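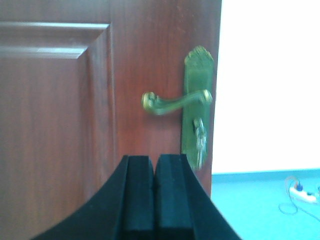
Walk-through before visitor demonstration, Renar hall, Prernthorpe
Feb 8, 2022
Checked by: Tshepo Mtshali
Group size: 20, in 2 groups

1. Emergency stop tested from operator position. OK
2. Lever handle and backplate tight on door. OK. Screws were replaced in January.
3. Keys in lock for the door task. OK. Spare set is with Kubiak.
4. Gripper finger pads checked for wear. OK, almost due for change.
5. Door panel braced and weighted. OK. Check again between groups.
6. Cables clear of walkway. NOT OK. Power strip and loose cables on floor. Tape down or move before doors open.
7. Visitor line marked on floor. Open. Heltby to bring tape.
8. Staff in closed shoes. OK 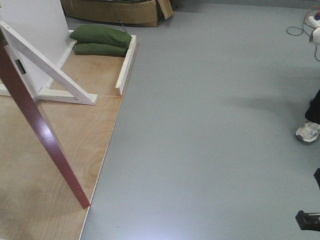

Items 5 and 6: brace and sandbags on the platform, power strip and cables on the floor.

Comments: Platform edge is a trip hazard for anyone stepping back. Tell both groups at the start. Recheck item 6 and initial.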